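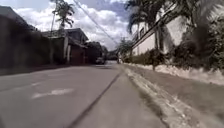
Tolentino Street Resurfacing: Frequently Asked Questions

Which section is included?
The contract covers 400 meters of Tolentino, from the Nasitz junction to the rail underpass. Side streets are excluded.

When does work start?
Milling starts in September and is scheduled for 14 working days. Rain days are added to the end of the schedule.

What are the working hours?
9 a.m. to 5 p.m. on weekdays. Saw cutting is not permitted before 10 a.m.

Can I reach my driveway?
Not while your block is being milled or paved. Each block is closed for around 29 hours. Notices are left at the door two days in advance.

Where can I park?
Permit holders may use the Harkivier lot during closures. Display the permit on the dashboard. Vehicles left in a posted block will be towed to the same lot.

Will trash be collected?
Yes. Pickup stays on Thursday. If your block is closed, take carts to the nearest open corner by 7 a.m.

Will water or gas be shut off?
No. Valve covers are raised to the new surface level after paving. Service lines are not affected.

When are lane markings repainted?
Temporary tape is applied the day a block reopens. Permanent thermoplastic markings follow once the surface has cured.

How do I report damage?
Use the claim form on the Fokevus portal. Include the address, the date and the type of damage. Claims are assigned a number on receipt.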